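Zadska インタビュー集：月ごとの質問と回答のデータ
データカード（作成：Rosalba Pagano、最終更新：2021年4月7日）
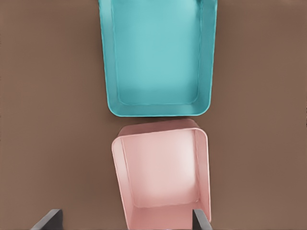

概要

Zadska は、個人ブログ「Jultasari」に載ったインタビュー記事を集めた、小さな日本語のテキストデータです。ブログでは毎月、その月の変わったニュースをいくつか選び、同じ人に軽い質問をします。たとえば、動物園から逃げたペンギンのニュースの後に「あなたは迷子になったことがありますか」と聞きます。答えはまじめなものも、冗談のものもあります。

私はこの連載の読者でしたが、途中から記事の整理を手伝うようになりました。私の母語はイタリア語ですので、この説明に不自然な日本語があるかもしれません。直したほうがよいところは、遠慮なく教えてください。

内容と大きさ

記事は90本、質問と回答の組は587組あります。そのうち401組には、きっかけになったニュースの短い要約が付いています。残りの組は、ニュースと関係のない雑談、または前の回答への追加の質問です。

一つの組は一行で、文字コードは UTF-8、区切りはタブです。列の順番は次のとおりです。

kiji_id：記事の番号
tsuki：記事が扱う月
news：ニュースの要約（ない場合は空欄）
shitsumon：質問の文
kotae：回答の文
tsuzuki：前の組の続きなら 1、そうでなければ 0
bikou：整理した人のメモ

tsuki は公開した月と違うことがあります。6月の出来事についての記事が、7月の終わりに公開された例もあります。公開日の列は作りませんでした。ブログの引っ越しのときに日付が一度失われ、正しく戻せなかった記事が多いからです。

整理の方法

本文は手作業で写しました。最初は自動で取り出すことを試しましたが、質問の太字が記事によってあったりなかったりして、質問と回答の境目がよく間違いました。特に古い記事では、聞き手が回答の途中で口をはさみます。このような場合は、口をはさんだ文を新しい質問として分け、tsuzuki を 1 にしました。

「（笑）」と「…」は元のまま残してあります。明らかな誤字も直していません。誤字に気がついたときは bikou に書きましたが、全部は見つけていないと思います。改行は全角の空白一つに置きかえました。

回答が300字より長いものは、bikou に「長」と書いてあります。切ったり、短くしたりはしていません。

回答者について

回答者は連載の最初から一人で、ブログの中ではあだ名で呼ばれています。データでは、あだ名を「回答者」に変えました。家族や友だちの名前、通っていた学校の名前も、同じように一般的な言葉に変えました。子どものころの話が多いので、私は少し厳しめに変えたつもりです。有名人やテレビ番組の名前は元のままです。

回答者と聞き手の両方から、公開の許可をもらっています。ただし、回答者が後から消したいと言った組は、次の版で消します。古い版を持っている方も、そのときは新しい版に取りかえてください。

使い方の例

くだけた会話文の研究や、ニュースから質問を作る練習に使うことができます。友人の Totau というチームは、ラジオ番組の台本を作る勉強会で使いました。

回答をその人の本当の意見や経験として使うことは、おすすめしません。同じ質問に、年によって反対の答えをしています。好きなパンの種類だけでも四つの答えがあり、どれが本当か私も知りません。news の列も、聞き手が覚えていることを書いたもので、事実の確認はしていません。

分かっている問題

・記事 17 と 18 は内容の一部が重なっています。元のブログでも重なっているので、そのままにしました。
・12月の記事が少ないです。聞き手が毎年忙しくなるためです。
・冗談の組に印を付ける計画がありましたが、私と聞き手の判断が合わず、止まっています。
・表計算のソフトで開くと、記事の番号の最初のゼロが消えることがあります。文字列として読みこんでください。

利用条件

研究と個人の勉強には自由に使えます。文章を三組より多く引用するときは、データの名前と版を書いてください。商業の出版物に載せたい方は、先に連絡をお願いします。

前の版からの変更

第2版：tsuzuki の列を足しました。Zanetti という読者の方の指摘で、質問と回答が逆になっていた組を直しました。
第1版：最初の公開です。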